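A Sunday at the Horkach Citrus Open Day

I got to Horkach just after it opened and the parking field was already half full, which made me very happy, as the last time I went there were maybe a dozen of us standing in the drizzle. Fifteen growers had tables this year! Entry was 7 dollars and came with a paper cup and permission to fill it as often as you liked.

The greenhouse walk is still the best part. Ramesh Khurana led ours, and he goes slowly, stops at every tree he likes and lets you crush a leaf between your fingers before he'll tell you what it is. He has been grafting at Forkel for years and brought over a lemon on a new rootstock that he calls Istavent. The fruit is small, thin skinned and wonderfully sour. I asked about winter (we get hard frosts at home) and he said to keep it in a pot, bring it in by September and go easy on the water. I bought one on the spot and carried it under my arm all day like a cat.

After that I did the packing shed, where the old grading belt was running, and then the tasting in the long barn. They went through almost 500 lemons before lunch. My favorite was Atallah, a round one that smells a bit like pine, sliced and eaten with salt. The marmalade with smoked tea came a close second, and I have 11 jars of it in the pantry now, so expect some at the holidays.

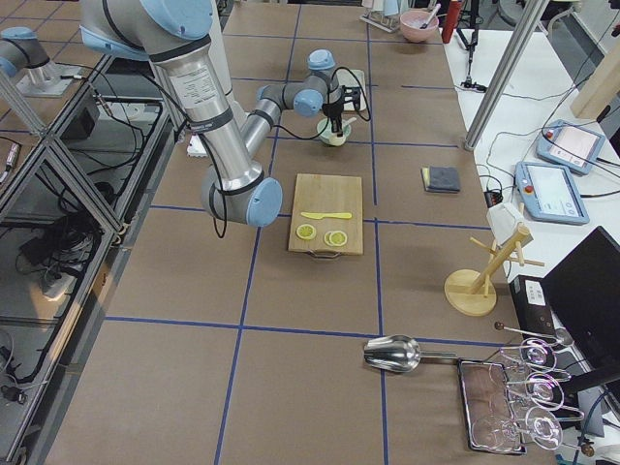
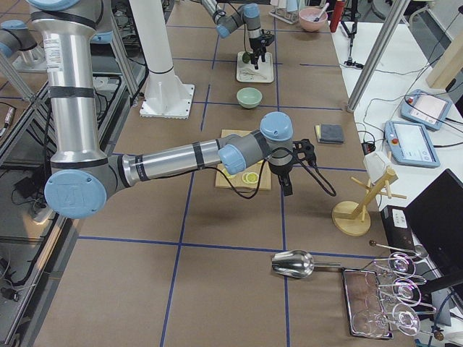 Sliced lemon on the board, in both of these. 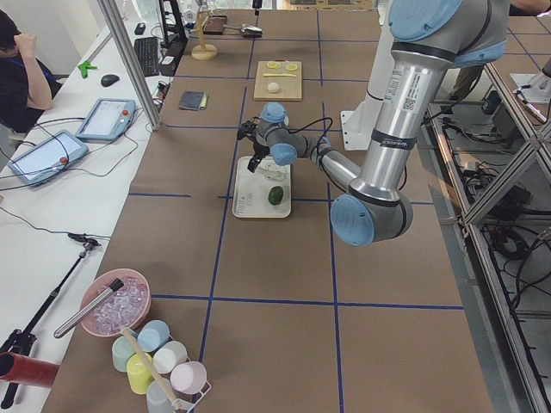
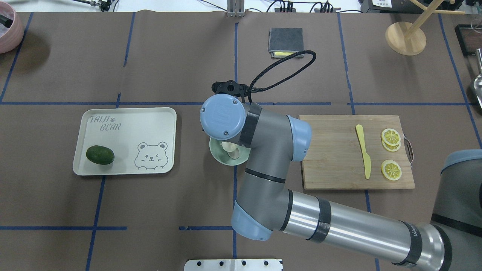 The afternoon talk was on scale insects, and I nearly skipped it for a second round of lemonade. I'm so glad I stayed! The speaker passed around twigs and a hand lens, and half the room found out they had the same sticky mess on their own trees at home. Her method is a soft toothbrush, soapy water and a lot of patience, repeated every week until you stop finding them. I've done my old lime twice since then and the leaves look better already. The Istavent is on the back porch, next to the rosemary, and it has one bud.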